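Workshop notebook, January 2023
Hem and repair bench, Dradness

Back after the break. Heating was off in the back room so I worked at the front table all morning. Thread order from Bajpai came in short again, no topstitch gold, two extra cones of navy we didn't ask for. Sarita Goel has emailed them. Main job is still the hem shrinkage question that Manju raised in September, when three customers brought back trousers that had come up short after the first wash.

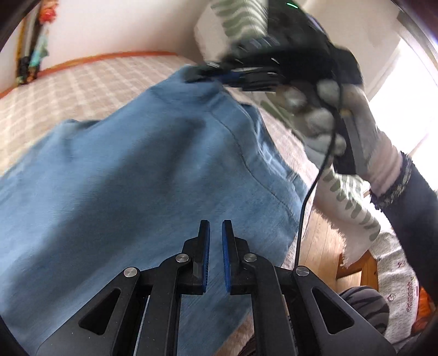
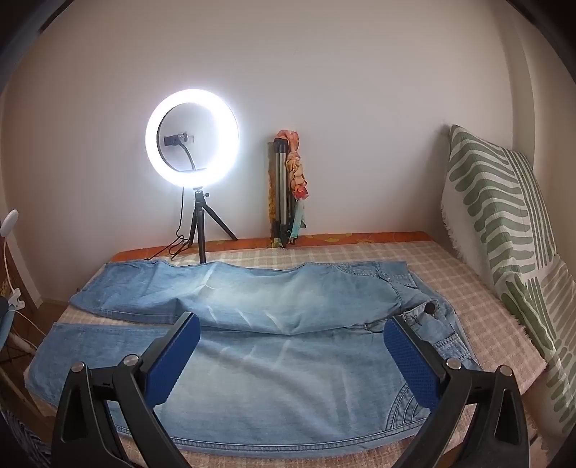 Method as before. Mark the inside leg at crotch seam and hem, measure flat with the steel rule, wash at 60, line dry, measure again in the same spots. I did not press between wash and second measurement this time. Last round we pressed, and Yvonne thinks that pulled some of the length back and made the numbers look better than they were. I agree with her now.

Test pieces are offcuts and old legs from the donation bin, all cotton, all unhemmed at the start. Hemmed half with the chain stitch machine and half with lockstitch, same allowance. Lot number for this round is 409.

Result on the inside leg, longest piece: 71 cm before, a bit under 70 after. The shorter ones lost less in length but much the same as a proportion. No difference I can see between chain stitch and lockstitch for length. There is a difference in how the hem sits. Chain stitch ropes after washing, lockstitch stays flatter. Some people come in asking for the roping so that is worth writing on the intake card as a choice.

One piece went badly. It twisted at the side seam, which has walked forward toward the front of the ankle. Nothing to do with the hem, the leg was cut off grain to begin with. Left it out of the averages and put it in the scrap box with a tag on it.

Machine notes. The Havis skipped on the thick part where the hem crosses the inseam. Changed the needle to a 110 and it still skipped. Hammered the seam flat first and used the hump jumper and it went through. Check the timing before the next batch anyway. The Etau iron is leaking at the left side of the plate, rust coloured drips, so keep it off anything pale until it has been descaled. I've put tape on the handle.

Signe asked whether we should prewash everything before hemming. My view is no for poly blends and stretch, yes for heavy cotton if the customer says it hasn't been through the machine yet. That adds a day to the turnaround and we'd need to say so at the counter. Agnes Grønli worries about colour coming off in a shared wash. Fair point. Indigo would have to go through on its own.

Proposed wording for the card: "Has this garment been washed? Yes / No / Not sure." If not sure, treat as no.

To do:
Repeat with a cold wash, same lengths.
Cut new offcuts on grain, check against the selvedge first.
Find the second steel rule. The cloth tape has stretched and should go in the bin.
Descaler.
Ask Manju for the September slips so I can compare the returned pairs, mainly ticket 51, where the customer said it was tumble dried.
Gold topstitch, chase Bajpai again if nothing has come by the end of the week.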